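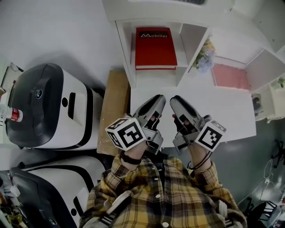 Pre-launch check: email signup pop-up, Niltley storefront
Checked by: Humaira Farooqui
Date: Saturday, June 29, 2024
Status: hold, two items open

1. Pop-up waits before showing
Pass. Set to 17 seconds on desktop and mobile. It was firing on page load in the last build.

2. Close button visible and easy to tap
Fail on mobile. The X is pale gray on white and sits too close to the corner. I missed it on the first tap on both phones. Saqib to darken it and make the tap area bigger.

3. Closes with the Escape key and with a click outside the box
Pass.

4. Stays closed after a visitor dismisses it
Pass on the home page and collections. Product pages have their own cookie setting – checked those separately, also fine.

5. Does not show in cart or checkout
Pass.

6. Does not show to people already on the list
Fail. Clicked through from the welcome email with a subscribed address and still got it. Yasmine thinks the tag from the email tool isn't being read. Needs a retest once she has looked.

7. Discount code works
Pass. Tested on an order under the minimum (rejected, correct) and on one of $153 (accepted). The code does not stack with the June sale, and the small print says so.

8. Consent box unchecked by default, privacy link opens
Pass. Link opens in a new tab.

9. Form errors make sense
Pass with comment. A mistyped address gives "Invalid input." Please change to "Check your email address."

10. Image file size
Pass. Limit is 400 KB and we are under it.

11. Decline wording
Pass. It now reads "No thanks." The old line about not liking to save money is gone from every version, including the exit pop-up.

12. Signups reach the right list
Pass. Test entries from Nuno and me both arrived. Please delete them before launch.

Open: items 2 and 6. Item 9 can go in with the same update. Send me the preview link when it's ready and I'll rerun the mobile checks only.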